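Temps de lecture : 6 min

3. Matériel et protocole

3.1. Constitution de l'échantillon textile

L'étude porte sur la perte de souplesse du linge éponge en coton au fil des lavages domestiques. Les pièces ont été achetées neuves auprès de deux fournisseurs, Bristum et Tiongson, puis réparties en 3 lots selon la dureté de l'eau employée. La figure 1 se rapporte à l'étape de manipulation et de mise sur cintre.

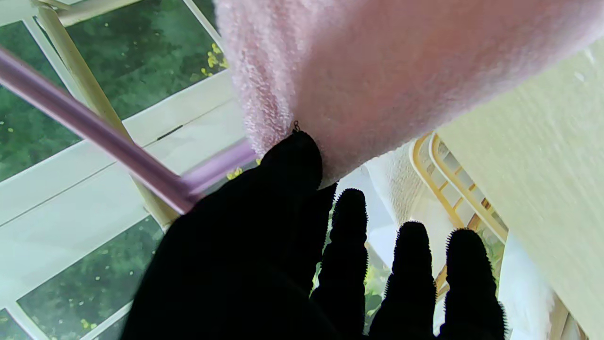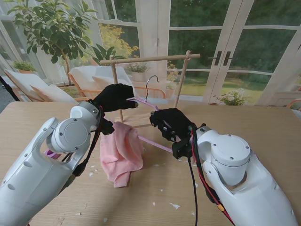

Figure 1. Manipulation du linge : (a) serviette rose ; (b) cintre en plastique rose au-dessus d'une table en bois clair.

Chaque lot a été lavé à 40 °C avec une lessive liquide sans adoucissant, à dose constante. L'eau du premier lot provenait du réseau de Pirdale, très calcaire ; celle du deuxième, du réseau de Rostton ; le troisième lot a reçu une eau déminéralisée. Le séchage s'est fait à l'air libre, dans un local ventilé, sans exposition directe au soleil. Les prélèvements d'eau ont été répétés en février afin de vérifier la stabilité de la composition.

3.2. Mesure de la rigidité

La rigidité en flexion a été estimée par la longueur de porte-à-faux, sur des bandes découpées dans le sens chaîne. Six bandes ont été prélevées par pièce, à distance des ourlets, où la couture fausse la mesure. L'ensemble de la campagne représente plus de 3 000 relevés. Les valeurs obtenues sur des bandes dont les bouclettes étaient arrachées ont été écartées avant l'analyse.

Nous avons retenu la médiane par pièce, moins sensible que la moyenne aux plis résiduels. L'effet de la dureté de l'eau a ensuite été testé par un modèle mixte, le fournisseur étant traité comme effet aléatoire. La masse surfacique, mesurée après conditionnement, figure comme covariable.

À lire aussi
Dépôts calcaires et vieillissement des fibres de coton
Séchage à l'air libre ou en machine : effets sur les bouclettes
Mesurer le toucher d'un textile : méthodes et limites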